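Kitchen walk-round, Clolow House shared kitchen
January check, with comments
Checked by: Brisa Valdovinos, with Wilson Ospina on the electrics
Started: Friday, straight after breakfast

Well done, everybody! Second winter in this kitchen and it's the best round we've had. Comments are under each item, so please read the ones marked ACTION even if you skip the rest.

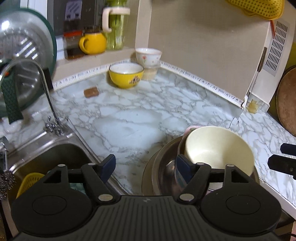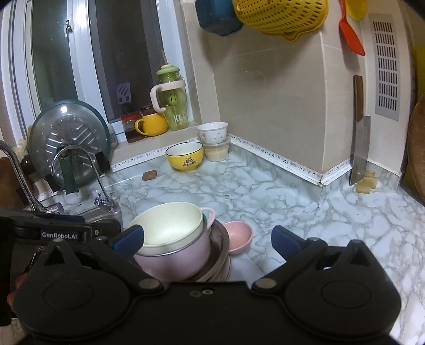

Worktop with the marble pattern, and crockery and pans on it. See items 1 and 2.

1. Worktops sound, clean and sealed
PASS with comment. I love this surface, it wipes down beautifully. Joins are where crumbs and damp get in, so run a finger along them when you clean. If one feels rough or lifts, tell me and I'll reseal it.

2. Crockery and pans stacked safely
PASS with comment. Heavy things at the bottom, please, and cutlery out of the bowls before you stack them. Anything chipped goes in the box by the back door — don't put it back on the shelf.

3. Fridge temperature (5 or below)
PASS. Perla has kept the log every single day, which is brilliant. The door seal is clean too.

4. Freezer
ACTION. Ice building up on the top shelf. Defrost before the next check. Ozan has offered, thank you Ozan!

5. Hob and oven
PASS. All 7 knobs turn freely and line up with their marks. Behind the cooker was the cleanest I've seen it.

6. Extractor filter
ACTION. Greasy. Soak overnight in hot water and soda crystals, dry fully, refit with the arrow pointing up. Spare is in the Skedport box under the stairs.

7. Sockets, plugs and leads
PASS except the old Vorton toaster, where the lead has gone stiff near the plug. Wilson has cut the plug off so it can't creep back into use.

8. Fire blanket and extinguisher
PASS. Blanket on its hook, tabs hanging down, nothing in front of it. Gauge in the green. Pin and tag in place.

9. Smoke and heat alarms
PASS. Both tested, both very loud (sorry, upstairs).

10. First aid box
ACTION. Down to 2 blue plasters and no burn dressings. Sombat Jaidee is ordering more.

11. Floor and exits
PASS. Back door opens fully. The lifted tile by the bin is now flat — lovely job, Tam.

12. Hot tap
PASS. Runs hot within a minute. Warning sticker still readable.

13. Cleaning products
PASS. All in their own bottles with labels on, low cupboard locked, key on the high hook.

Result: 10 passes, 3 actions. Freezer, filter and first aid box to be looked at again next Friday.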